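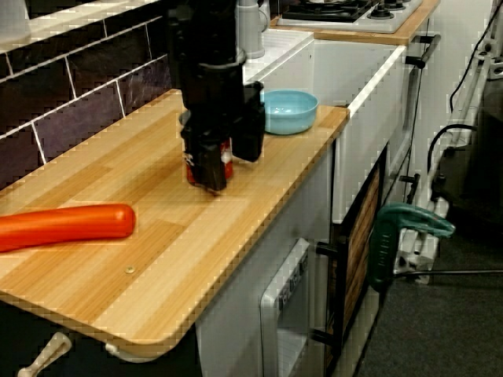

Chapter 8
Reconstructing the Single-Vehicle Crash

8.1 Scope of the chapter

A single-vehicle crash is one in which the motor vehicle makes contact with no other motor vehicle in transport. The category includes departures from the roadway, rollovers, and impacts with fixed objects such as trees, culverts, and guardrail ends. It excludes crashes in which a second vehicle forced an evasive maneuver and was itself struck. Where the second vehicle was not struck and left the area, practice differs among agencies, and the investigator should follow the definition printed in the local reporting manual.

The previous chapter dealt with two-vehicle collisions, for which conservation of momentum supplies an independent check on speed estimates. That check is mostly unavailable here. A tree does not move after impact, and its mass contributes nothing useful to a momentum equation. The investigator works instead from energy: how much the vehicle lost to braking, to sliding, to crush, and to any fall or roll that followed.

The chapter is arranged in the order in which the work is normally done. Sections 8.2 and 8.3 cover evidence on the road surface and on the roadside. Section 8.4 covers recorded data. Sections 8.5 through 8.7, which make up most of the chapter, cover calculation. Readers who have not worked through the friction tables in Chapter 4 should do so before starting Section 8.5.

8.2 Evidence on the road surface

Tire marks are the first evidence to be recorded and the first to be lost. Traffic wears them away, rain lightens them, and a tow operator may lay new marks over old ones. Three kinds need to be told apart.

A skid mark is left by a wheel that is locked or nearly locked. It is generally straight, and the striations within it run parallel to its length. On vehicles with antilock brakes the mark may be faint or broken into short segments, and it may not be visible at all when the sun is high. Walk the approach in both directions, with the light ahead and then with the light behind.

A yaw mark is left by a wheel that is still turning while the vehicle slides sideways. It is always curved, and its striations cross it at an angle. From the radius of the curve and the friction of the surface, a speed can be computed for the point at which the mark begins. The method is valid only for a true yaw. Applying it to a curved skid gives a number that looks reasonable and has no meaning.

An acceleration scuff is left by a driven wheel that spins. It is usually dark at the start and fades in the direction of travel. In single-vehicle work it most often appears where a driver has dropped a wheel off the pavement and applied power to regain the lane.

Measure each mark along its own path, and record which tire made it. A chord and middle ordinate should be taken at the start of every yaw mark. If the mark is long enough, take a second set farther along. A radius that decreases toward the end is consistent with a vehicle losing speed. A radius that increases calls for a second look at the identification.

8.3 Evidence on the roadside

Once the vehicle leaves the pavement, the friction values in Chapter 4 no longer apply. Grass, gravel, and plowed soil each have their own range, and the range is wide. Wet grass over firm ground may offer little resistance. Soft soil may offer more than dry asphalt, and a wheel that digs in sideways may trip the vehicle into a roll.

Record the following before the vehicle is removed:

The point at which each tire left the paved surface, and the angle of departure.
The depth and width of furrows, measured at regular intervals.
Any edge drop between pavement and shoulder.
The location of broken glass, trim, and fluids, each with its own reference number.
Damage to fixed objects, including height above ground.
The rest position, measured to two points on the vehicle.

The edge drop deserves more attention than it commonly receives. A driver who steers gently against a steep edge may find that the tire scrubs along the face without climbing it. More steering is applied until the tire mounts the edge, and the vehicle then crosses the lane at an angle the driver did not intend. The resulting track runs off the right side, back across the pavement, and off the left. In reports this sequence is often entered simply as "overcorrection," a word that records the result and leaves out the edge.

8.3.1 Worked case: the Tangen Road departure

On 5/23/23 a compact car traveling north on Tangen Road left the right side of the pavement on a level, straight section, returned, crossed both lanes, and came to rest against the far bank of a drainage ditch. The driver was the only occupant and was treated for a wrist fracture. The pavement was dry. The posted limit was 48 miles per hour, an unusual figure left over from a county conversion of older signs.

The first report gave excessive speed as the cause. It relied on the total length of marks on the pavement, all of which had been entered as skids. Marit Nyberg reviewed the file in December and found crossing striations in the photographs of the two longest marks. Reclassified as yaw marks, they gave a speed at the start of the yaw slightly below the posted limit. The photographs also showed an edge drop along the right shoulder, for which no measurement had been taken. The shoulder had since been regraded and the depth could not be recovered.

The amended report changed the cause to loss of control following return from the shoulder. It gave the edge drop as a possible contributing factor and stated that its size was unknown.

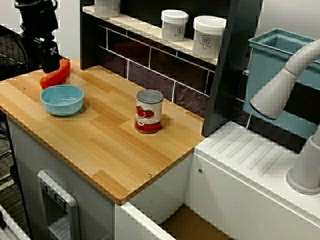 Rungnapa Chantharasri takes a different view of the case. In a written comment on the amended report she accepted the reclassification of the marks but objected to the speed drawn from it. "The radius was scaled from photographs," she wrote, "and a scaled radius should be reported as a range. A small error in the middle ordinate is a large error in the radius. The file supports the statement that the car was in yaw. It does not support a single speed, and I would not offer one in testimony." She added that the missing edge measurement should have been listed among the limits of the analysis, on the first page.

Both points are sound, and the case is used again in Section 8.6, where the speed is recomputed as a range. The student should keep the original figure for comparison.

8.4 Recorded data

Most recent passenger vehicles carry an event data recorder. Depending on the make and the severity of the event, the recorder may hold several seconds of vehicle speed, throttle position, brake status, and steering input. The data are valuable in single-vehicle work, where there may be no witness and the driver may remember nothing.

Three cautions apply. First, recorded speed is commonly taken from wheel or transmission speed. When the wheels are locked, or when the vehicle is sliding sideways, this value can differ a good deal from the speed of the vehicle over the ground. Second, a departure that ends in soft soil may never produce the change in velocity needed to trigger the recorder. An empty record is no evidence that the vehicle was traveling slowly. Third, an earlier event may still be stored in memory. Compare the ignition cycle count at the event with the count at download before assigning the data to the crash.

Legal authority to download must be settled before the equipment is connected. Consent, a warrant, or a court order may be required, and the rule varies by state. File the authorization together with the data.

8.5 Energy methods: first principles

The kinetic energy of a vehicle depends on its mass and on the square of its speed. When the vehicle slides to rest on a level surface of uniform friction, all of that energy is spent over the distance of the slide, and mass drops out of the calculation. Speed then depends only on distance and friction.

Few departures are this simple. A typical path crosses pavement, shoulder, and grass, and ends in an impact. Each segment is treated separately, beginning at rest and working backward. The speeds obtained for the segments are not added together. They are squared, the squares are summed, and the square root of the sum is taken. Adding the speeds directly is the most common arithmetic error in student work, and it always gives a result that is too high.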